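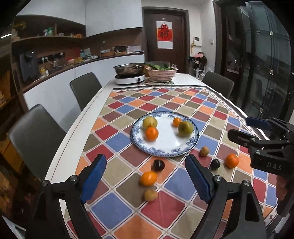 Home | Notebook | Collections | Reading Room | Contact

August, bench 2, morning

Started on the Stedness pamphlets, the box of cheap ghost and monster chapbooks that came over from the Museck store. The plan was to get the woodcuts ready for the October display. Most of the paper is in better shape than the box list says. The covers are worse.

Surface cleaned the first batch with smoke sponge only. Tried a soft eraser on one back cover and stopped, as it was lifting ink along the fold. Do not use eraser on anything with the black border. I have put a slip in those folders.

The bat pamphlet has old pressure-sensitive tape on the spine. Carrier came away with a warm spatula, adhesive did not. Left it under silicone release paper for now. Would rather ask the Abdel Hamid studio before going near it with solvent – the red on the title page bled when I spot tested it with water, and I have not tested anything else.

Humidified two curled sheets in the small chamber, 30 minutes, then blotters and light weight. One relaxed well. The other still has a cockle at the lower corner and can go back in tomorrow.

Display notes: the case by the stairs reads roughly 100 lux with the blinds up, too bright for these. Blinds down and the near lamp off, or we use the inner case. I prefer the inner case. The vampire broadside is too tall for it unless it goes on the slope.

Catalog problem: the witch sheet is entered twice, once under Stidton (printer's town) and once under the title. The Stidton record dates from the 2000 survey and has the better measurements. Keep that one and move the shelf mark across.

To do: order more 2-ply mat board, cut corner mounts, reshoot the headless rider after flattening. Label text is still too long.

3 comments | 11 shares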